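From: Nives Bianchini
To: Clukis household list
Date: September 30, 2020
Subject: Re: [clukis] the Mokasska method, one bathroom at a time

I've been reading the bathroom thread since it started and I've kept my mouth shut, mostly. I did the downstairs bathroom anyway, as instructed, one divided container on the floor and everything to be sorted into it. I remain to be convinced. 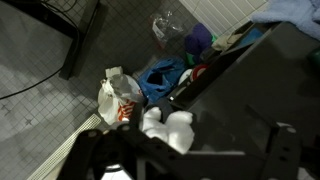
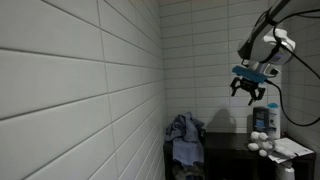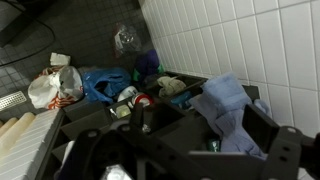 To take the original post a bit at a time:

> I was a doubter too until July, when I finally gave the Mokasska
> approach a fair try in our hall bath. You take every loose item in
> the room and give it a cell. One item, one cell, one home. If it
> doesn't have a cell, it doesn't live in the bathroom.

All right. Who decides what an item is? A roll of tape is an item. Is a hand towel an item? A towel folded up small enough to go in one of these cells comes out looking like a shirt from the bottom of a suitcase, and if you let it hang over the dividers it covers three other homes. So now you can't see what lives there, and the whole selling point was that you could see.

I think the method was worked out by somebody with very small towels.

> The compartments do the thinking for you. Once the dividers are set
> you never have to make the decision again.

I don't buy this at all. The dividers don't know anything. What they do is turn one decision (where does the soap go) into a string of little ones (this cell or the one behind it, and does the washcloth go with the soap or with the socks). I spent more of the afternoon moving things from one cell to the next than I ever spent looking for soap.

And cloth doesn't stay put. Hard things are fine. A round jar will sit in a square hole until the end of time. Anything made of fabric works its way up and over the edge as soon as you reach past it for something else. I've tried folding, I've tried rolling, and I tried the "tuck and turn" that got so much praise here last spring. Rolling was the least bad.

> Start by bringing everything in on the floor in its bags, so you can
> see the full volume. Then clear the bags away before step two.

This is the part I'd warn newer members about. The bags are where it goes wrong in my house. You bring things in by the bag, you empty the bag, and then the bag is a thing too. A crumpled paper bag takes up more floor than whatever came in it. The clear ones I'll grant you, since you can read a label and see more or less what's in there without tipping it out. The bright blue ones are useless for this. You might as well use a pillowcase.

My sister-in-law in Cliltstead says to put all the bags in one bag. I have seen her pantry and I won't be taking that advice.

> Toys are the exception. They go in last, wherever there's space, so
> that kids feel included in the system.

I want to push back on this harder than on anything else. A stuffed toy in a bathroom is either drying or lost. If it's drying, it needs air around it and shouldn't be crammed in a cell between a tin and a cake of soap. If it's lost, the bathroom isn't where it should be given a home. Ours is a small white one and it gets carried from room to room, so any place I assign to it is good until supper. I don't believe a child feels included by a divider. I have two, and neither has ever mentioned it.

> For the surfaces: nothing on top of the cabinet but what you use
> every day, and labels facing out.

Here I'm partly with you. Two bottles on a dark cabinet top look fine, and I can find them with my eyes half shut in the morning. But "nothing but what you use every day" lasts until the first person comes through with a cloth in one hand. It gets put down because there's a flat place to put it down. I use a cloth every day, so by your rule it's allowed, and yet one cloth in a heap makes the cabinet look as if I never started. The rule needs a hook on the wall to go with it, and the method has nothing to say about hooks. I checked twice.

Labels facing out I do already. I don't think that needed a method.

> I got mine at Ferraro and it paid for itself in a month.

Paid for itself how? I'd really like to see the arithmetic. Ferraro wanted $160 for the full set with the lid and the extra dividers, and I can't think of a thing I stopped buying on account of it. If the idea is that you no longer buy a second tin of something you already have, I'd need to have been buying an awful lot of tins. I went without the set and used what we had on hand. If the expensive one keeps a towel flat, somebody please write and tell me so and I'll take this paragraph back.

A few questions for anyone who has kept this going longer than a couple of months:

Where does the container end up? Every step I've read has it on the floor, and then the instructions stop at step 6 with it still on the floor. Ours won't go under anything. On small tile it's a nuisance to slide, and I'm not stepping around it all winter to get to the shampoo.

How do you wash it? All those corners. I can see a toothbrush in my future.

Does anyone deliberately leave cells empty? The guide wants them all filled. I'd have thought a spare one or two would save you the first time somebody comes home with a new bar of soap, but maybe that's cheating.

And does anyone sort by person, instead of by kind? That's the one version I might have some faith in. If my husband's things are in a muddle in his own cell, that's between him and the cell.

I'm going to give it until the end of the school term, mainly so I can't be told I quit early. The knitted things are going back to the hall closet tonight, whatever the method thinks. If you answer, please trim the quotes. The last digest had the whole July post in it four times over and I gave up scrolling.

Nives

--
Clukis household list
To leave the list, send a blank message with "leave" as the subject.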